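Hi Roya,

July was a good month for the Plisilia comedy tour, and your grant is going a long way! We've done 2 of the club dates so far, and the second one sold 295 seats out of 400 (I'd have been happy with half that). Parviz closed with the new bit about his mother-in-law's wedding toast and they wouldn't let him leave.

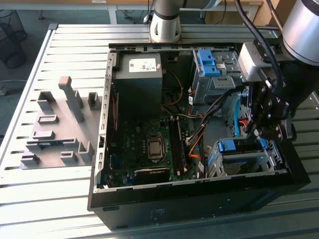
Desktop tower on its side, side panel off.

Still to do – Ladan is trimming her set to 30 minutes, and I owe you the travel receipts from Hamalitz. I'll send those with the August report.

Eugénie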